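Plerkik: a collection of local crime and court news texts

Version 4

What is in this collection

Plerkik contains 2,000 short news texts about arrests, charges and court hearings. All texts are in English and come from the websites of small local newspapers and radio stations. We collected them to study how local news writes about a person who is charged but not yet convicted. For example, some reports write "police say" in every sentence, and others write it only once, in the first paragraph.

The work was started by Kavitha Achari and Vinh Châu. Thư Ngô joined for the second version and wrote most of the labeling guide. I (Diễm La) maintain the files now and I wrote this README.

Files

texts.csv has one row for each news text. The columns are text_id, month, outlet_type, headline, body and stage.
labels.csv has one row for each labeled sentence. It is joined to the first file by text_id.
guide.txt is the labeling guide. Please read it before you use the labels, especially the part about quotations.
removed.txt lists the identifiers that were in an older version and are not in this one.

The column "stage" says where the case was when the text was published. The values are arrest, charge, hearing, plea, verdict and sentence. If a text speaks about more than one stage, we took the latest one. A text that reports only a search warrant has the value "arrest", and I know this is not a perfect choice. Đức Lý proposed to add a separate value for it, and we did not decide yet.
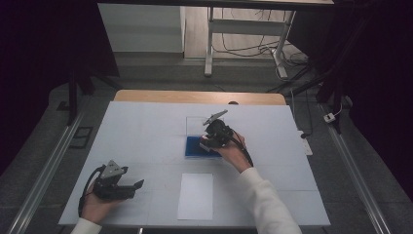

Names of persons

All names of private persons are replaced with a code such as PERSON_A. We did this for the accused, for the victims and for the witnesses. Names of judges and sheriffs are replaced too, because in a small county it is easy to find the case from the name of the judge. Street names and exact ages are also removed. The age is given as a group: minor, adult or senior.

Texts about crimes against minors were checked a second time by hand. There are 286 of them. In the earlier version, 30 of these still contained the name of a school or a church, and this is now corrected. If you have an older copy, please delete it and use the present one.

How the labels were made

Two people labeled each sentence separately, using the Grinden labeling tool. When they did not agree, Vinh Châu read the sentence and made the final decision. The original two labels are kept in the columns label_1 and label_2, so you can calculate the agreement by yourself.

Known problems

Some bodies end in the middle of a sentence, where the website showed only the first part to readers without a subscription. These rows have "partial" in the outlet_type column, which is the wrong place for it, and it will move to its own column.

Texts published in January are too many compared with the other months.

Please do not use this collection to make any prediction about real persons. The charges in the texts may have been dropped later and we did not follow the cases.

Corrections can be sent to Diễm La. Please include the text_id and the sentence.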